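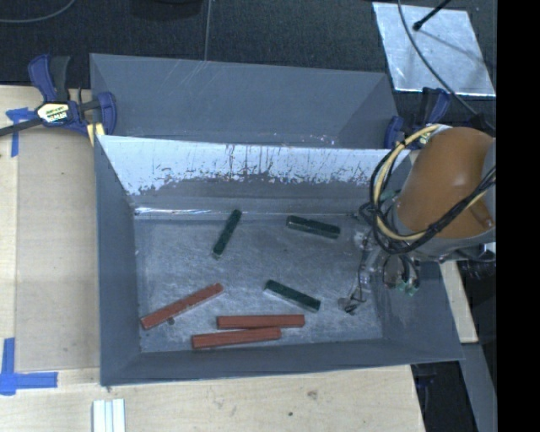 How to Sort a Mixed Bin of Blocks

I love this job! Give me a bin of mixed blocks and a free corner of the table and I'm happy for the evening. My way of doing it is simple, and kids pick it up fast.

You need the bin of blocks, a second bin of the same kind and a dry cloth.

1. Set both bins on the table, one behind the other, so your arm travels in a straight line.

2. Pick one color and stick with it. I start with green - the shorter blocks are quick to grab and you see progress right away.

3. Lift each block by its ends and lay it down flat in the second bin. Dropping them is how bins get scratched (mine are well past saving).

4. Line the greens up along one wall, all facing the same way.

5. Leave the long red ones where they are. Once the greens are out, turn the reds so they lie side by side.

6. Wipe the floor of each bin, corners too. Grit loves a corner.

For a big lot, work in batches of up to 60. Leonilde Peixoto and I got through 737 that way one weekend in October, and we were still having fun at the end!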